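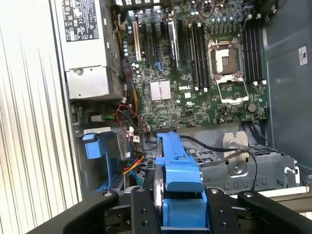 Re: [cell-practice] Draft 4, section on open-chassis handling

On 26 Jun 2021, Eirini Karagiannis wrote:
> The draft says power must be isolated before the gripper enters the
> chassis. It doesn't say who confirms it, or what happens with boards
> where the coin cell is still in. Also, is the force limit meant to
> apply to the carrier or to the drive? Tambunan reads it one way and
> we read it the other.

Eirini,

Taking these in order.

Isolation. The operator who loads the chassis confirms it and signs the cell log. Mains lead out, power button held for ten seconds, then the lid comes off. A second signature is only needed if the chassis has left the cell and come back. I'll move this out of the notes and into the clause itself.

Coin cell. It stays in its holder for drive work. The Dell workstation on our bench is typical: the battery sits near the lower edge of the board, well within reach of a badly planned path. The draft should require a keep-out volume over the whole motherboard, with extra clearance at any open CPU socket. Bare contacts and a load plate left swung open are the most expensive thing in the case to brush against. My preference is that the plate be closed or a socket cover fitted before the program is released, but Asau objected to making that mandatory, so it is a "should" for now.

Force limit. It applies to the carrier. The fingers are to close on the plastic carrier and never on the drive body. Gruneneo's procedure has the same wording and I suggest we copy it.

Two further points that came up while I was marking up the text:

1. Cables. SATA and power leads between the drive bay and the board are to be treated as obstacles whether or not they are connected. The present wording covers only "live" cables and that word should go.

2. Re-teaching. Skistel re-teaches the approach every 3,000 cycles. We do it after any change of finger or chassis model, which in our case is far more often. I would accept either – the clause can say "whichever comes first".

Clause 89 still refers to the old numbering. Please leave it alone until the rest is settled, or we will be correcting it twice.

Comments on the list please, not to me directly. I'd like the revised text out before the October meeting.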